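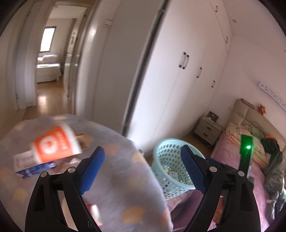 2 min read

Bagging rubbish by hand-held gripper, is anyone else's reject pile this big?

Posted by Chepkoech Were, December, 9:40 pm

Hi all. I've been collecting bedroom tidy-up demos for the Dornham set and I'm up to 126 episodes, mostly rubbish bag and basket stuff. The bag is doing my head in. It's the big see-through lavender one with the orange and yellow spots, and every time I swing it past the fingers it smears across half the view. Paper cup, little box, bit of cardboard, all fine to look at on their own. Put them with a moving bag and I can't tell what the model is meant to learn from it.

Do I slow right down, or swap to a plain bag and start over? I'd rather not start over, I've got a life (sort of).

plamar_pete wrote:
Slow down. I did 191 kitchen episodes at normal human speed and binned most of them. Tracking goes wobbly when something big and floppy takes up the foreground and it thinks the camera's moving when it's the bag. You've got heaps of nice fixed stuff back there, the wardrobe handles, the headboard, so let it see them.

drundon_dee wrote:
Gonna disagree with Pete. If you creep along like you're defusing something, the policy creeps along too. We trained on 1,268 slow demos at Agbayani and the arm took forever to pick up a sock. I'd keep the speed and just hold the bag lower.

plamar_pete wrote:
Dee that was a sock on a bare floor! Different beast. A bag has no shape until you grab it.

Chepkoech Were wrote:
Holding it lower is tricky, I've only got the one free hand and the bag wants to fold over on itself. I could put it down before I go for the basket though? The light blue one by the bed. Those grasps have been my favourite so far, the pads grip the rim really nicely and the little holes give it loads of texture.

drundon_dee wrote:
Yes, do that, but leave the putting-down in the recording. Don't trim it. I trimmed ours and the thing never learned to let go.

mozzie_nets wrote:
Keep a few of the blurry ones too, I reckon. Real homes have spotty bags in them. Just tag them so you can drop them later if training goes weird.

plamar_pete wrote:
Fine, a few. Not half the set.

Chepkoech Were wrote:
Okay! Bag down first, normal speed, no trimming, blurry ones tagged. I'll do another batch tomorrow arvo and post the tracking numbers for both. Pete, what speed were you moving at for the ones you kept?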